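Nellorley plant library opens for spring loans

15 April 2025

The plant library at Nellorley has reopened for the spring, with 137 houseplants ready to go out on loan to homes and workplaces in the town.

The scheme, run by the local growing group Flilus, lets members borrow a plant for up to 35 days. Membership costs £15 a year and covers as many loans as a household likes, one plant at a time. Plants can be swapped early if a spot proves too dark or too draughty.

Snake plants were the most borrowed last year, going out 65 times between the opening and the end of November. Flilus puts this down to their upright shape, which takes up little room on a desk or table, and to how seldom they need watering. New borrowers are usually offered one first.
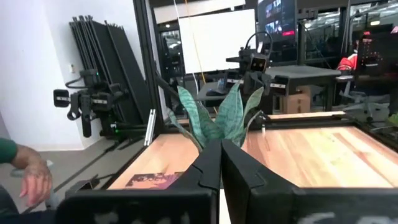
Spider plants and peace lilies came next on the list. Ferns did less well - several came back brown at the tips - and will only be lent this year to members who have already kept another plant for a full loan.

Each plant goes out with a care sheet. For snake plants the advice is to let the compost dry out fully between waterings, keep the pot away from cold windows in winter and wipe the leaves with a damp cloth when they get dusty. The leaves can make cats and dogs ill if chewed, and members with pets are asked to say so when they book.

Compost is again being supplied at cost by Maes, the garden shop on Zollus Road, where borrowers can also buy spare saucers.

Loans can be booked at the library desk during opening hours. Returned plants are kept apart for a week and checked for pests before they go out again.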